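Keep the Dustpan Where the Mess Is
By Hanne Seppälä
January 10, 2022

Most homes own one brush and one dustpan, and they live in a closet far from anything that gets dirty. I think this is a mistake, and a cheap one to fix.

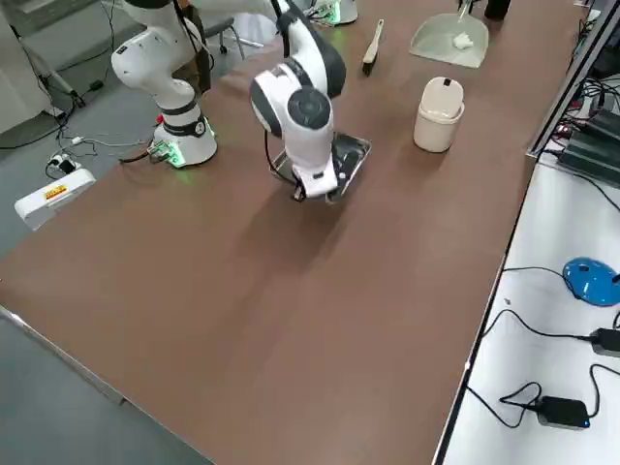 I kept mine on a hook behind the basement door for nine years. When I trimmed a plant or cut paper at the table, I looked at the scraps, thought about the stairs, and wiped everything onto the floor with my hand. Later I vacuumed the floor. I was doing the job twice and calling it saving time.

Last winter I bought a second set, plus a little bin with a lid, and put them on the table itself. A small bin on a work surface looks fussy, I know. My sister said it looked like a hotel bathroom. But the scraps go in it, and they never went in the big one across the room until there was a pile.

The objection I hear most is clutter. A clear table is supposed to be the goal, and a brush lying on it spoils the effect. I don't agree. A table where people do things is going to have things on it, and I would take a brush over last week's crumbs. If you want the surface bare for dinner, move three items to the windowsill and move them back afterward.

Small matters too. A long broom is fine for a kitchen floor and hopeless around a lamp base or a cord. A short handle lets you turn the bristles into a corner. I also like a dustpan that sits flat by itself, so one hand can hold things out of the way while the other sweeps. The cheap ones often rock, and then the fine dust slides under the lip and you chase it backward across the table.

Bins with lids are worth the extra money, up to a point. Tissues stay put when a window is open. What I would skip is anything that needs its own special bags. Mine gets emptied into the kitchen trash on the way to bed — no liner, and a rinse when it needs one.

The old set is still on its hook in the basement, where it now sweeps the basement.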